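A Kitchen Where You Can't Get a Snack
Our open day report, for readers who like robots and refrigerators

On Tuesday the Udari robot workshop opened its doors, and a long line of people with backpacks went in to look. Some of those people were eight years old. One was a baby, who slept through all of it and has given us no comments.

If you missed it, or if you were there but stuck behind somebody tall, this page will catch you up.

Where were the robots?

Mostly in a computer. This surprised a few visitors, who had dressed for something with more sparks.

The first room had a big screen, four rows of chairs and a woman named Ekua Sulemana, who builds pretend kitchens for a living. She does it with a program the workshop calls Rereck. A pretend kitchen like this is called a simulation. It is a bit like a video game, except that there is no score, no music, and the hero is an arm.

Everything in the kitchen has to be made by someone at a keyboard: the tiles, the marble pattern on the counters, the knobs on the stove, even the outlet on the wall. Nothing will ever be plugged into that outlet unless Ekua says so. She told us she put in a whole afternoon on the floor.

"Does the oven get hot?" asked a boy in the front row.

"No," said Ekua.

"Then what's it for?"

Ekua said it was for being in the way. Real kitchens are full of big things that an arm could bump into, so a pretend one needs them too. 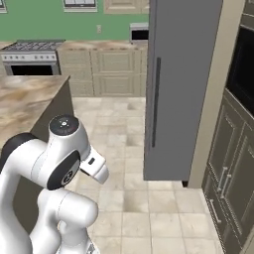 Why pretend at all?

Because robots, when they are learning, are terrible.

Think of a baby trying to use a spoon. Now make the baby out of metal and let it try to open your family's refrigerator. You would need a new refrigerator by lunchtime, and possibly a new wall. In a simulation the arm can whack the door, miss the door, or sail past the door and wave at the ceiling, and all anyone has to do is press a button to start over.

It can also practice a lot. The arm we watched had tried the same job 2392 times before we got there. You would be sick of it. The arm did not seem to mind, but then the arm doesn't have a face, so it's hard to be sure.

What is the job?

Opening a refrigerator and leaving it open. That is the whole job. You have probably done it today, and been told off for it.

When you do it, you don't think. Your eyes find the handle, your hand goes there, and your fingers close on it. Then you pull, and you move your body out of the way so you don't hit yourself in the nose. A robot has to be taught every bit of that, including the nose part, even without a nose.

Yaa Kpodo ran this section of the tour. She asked everyone to stand up, close their eyes and reach for the door of an imaginary refrigerator. There was some slapping of neighbors. Then she asked us to do it again very slowly and say out loud each thing our arm did. Try it at home. It takes forever, and you will find out that you have a shoulder.

Parts of an arm, from the bottom up

Base. The part that holds everything else up. It gets no praise.

Links. The stiff pieces, like the bones between your shoulder and elbow, and between your elbow and wrist.

Joints. The places where the arm bends or turns. Your elbow is a joint and so is your knee. A robot's joints can often twist in ways that would send you to the school nurse.

Gripper. The hand. Don't expect five fingers. Most grippers do very well with two, and have never been asked to play the piano.

How does it know where the handle is?

Good question, and one that a girl called Augustina Ofori asked three times, because the first two answers were too long.

The short answer is that the computer gets pictures of the kitchen and looks for the handle in them. A picture is only a grid of colored dots, though. You see "refrigerator" right away. The computer starts out seeing dots, and has to be shown a great many kitchens before it gets any good at deciding which dots are handle and which are something else.

That's why Ekua makes so many different kitchens. Udari has 506 of them now. Some have green walls, some have handles that are hard to spot, and a few have the refrigerator in a place where no sensible person would put it. If the arm only ever practiced in one kitchen, it would be brilliant there and useless at your house.
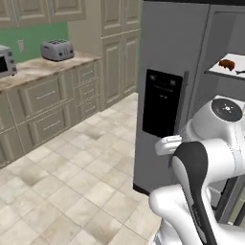

The hard part comes when the gripper is right next to the handle. People think the long swoop across the room must be difficult, but a swoop can be a little sloppy. Close up, being off by the width of your thumb means grabbing a handful of nothing. Yaa slowed everything down on the screen for us here, and the room went very quiet. Then somebody's shoe squeaked and we all jumped.

Doors are sneaky, too. A drawer comes straight out at you. A door swings around its hinge, so the hand has to follow a curve while holding on. Pull in a straight line and either the door stops or your fingers slip off. Find a cupboard and watch the path your own hand takes. It's part of a circle.

Things visitors asked

Can it make a sandwich? No. Tavion Obi, who works on the gripper program, said sandwiches are years away, and that lettuce keeps him up at night.

Does it get tired? No, but the computers get warm and the people get cranky.

What happens if it drops something? In the simulation, the thing falls on the floor and you start again. There's no mopping.

Is it smarter than me? It has had 2392 tries at a refrigerator. How many did you need?

Can I have a turn? Yes! Anyone who could reach the desk got two minutes with the controls. I used mine to drive the arm gently into the kitchen island. Sena Lamptey, who was looking after the desk, wrote this down in a notebook and said it was useful. She did not say what for.

Try this at home

Tape a ruler to the back of each of your pointing fingers so that the ends stick out. Now you have a gripper. Use only the rulers to pick up a sock, then a pencil, then a grape. Ask a grown-up before you try anything made of glass, and expect the answer to be no.

When you've had enough of that, write instructions for opening your refrigerator and give them to someone who has to do exactly what they say and nothing more. My first try left out "let go."

Snacks at the open day were in the hallway, on a real table, and the cheese crackers had run out by two o'clock.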